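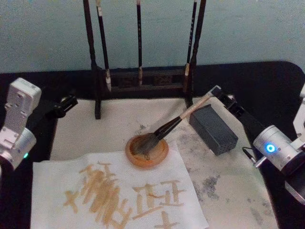
Week whatever of teaching two robot arms to write with a brush. My job title has "engineer" in it. Most of my day is washing brushes.

The way it works: a person drives the arms by hand, the computer records everything, and if we do it enough times the arms are supposed to pick up the habit. We call each recording an episode, which makes it sound a lot more watchable than it is.

Target for this task is 2088 episodes. We're doing 26 on a good day. I'll let you do the division, I did it once and had to go for a walk.

The episode goes: pick up brush, dip in ink dish, lift without dripping, write, put brush back. People assume the writing is the hard part. The dip is the hard part. Go too shallow and you've got a dry brush. Go too deep and the bristles splay out like a startled cat.

Yes, the felt mat is stained. It was off-white all over when I unpacked it. The right side has had a rough life, what with the right arm doing the brush carrying and all.

Someone asked why we don't swap in a fresh mat. Because then the model only ever sees clean mats and falls apart the first time it meets a smudge. So the smudges are now officially "visual variety." I put that in the Meinecke report with a straight face.

Same goes for the wrinkled paper. I used to flatten every sheet. Waqas Butt, who has driven more episodes than the rest of us put together, told me to quit it, and his success rate did not move at all. So I've been ironing paper for science for no reason.

The characters come out upside down from the head camera, by the way. The paper faces the other way. I have now spent so long looking at them like that that right side up looks wrong to me.

Also no, I can't judge the calligraphy. I can tell you the strokes are soft and blurry where the paper soaked them up. My aunt, who can judge it, looked at one sheet for a long time and asked if the robot was feeling okay.

Things that have ended an episode early this month: brush rolled in the gripper. Brush dripped. Left arm nudged the rack. Software update. Lunch.

We keep the failures, before anyone asks. 18 of them so far have been tagged "recovery," meaning the driver messed up and then fixed it in the same take. Those are gold. Waqas says he does them on purpose. The timestamps say he does not.

A question I get a lot is what the left arm is for if the right one holds the brush. In this task, moral support. In the next one it gets to hold the paper still, and I expect it to be unbearable about it.

First training run on the early batch is called Drovdale, don't look at me, I don't pick the names. It reached for the brush 9 times out of 9. Then it dipped the wrong end. Every time. Very consistent model.

Turned out half my labels for "tip" and "handle" were swapped. So it learned exactly what I taught it. Fixing that tonight.

Back at it at 8 in the morning. If you have a good way of getting ink out from under fingernails my replies are open.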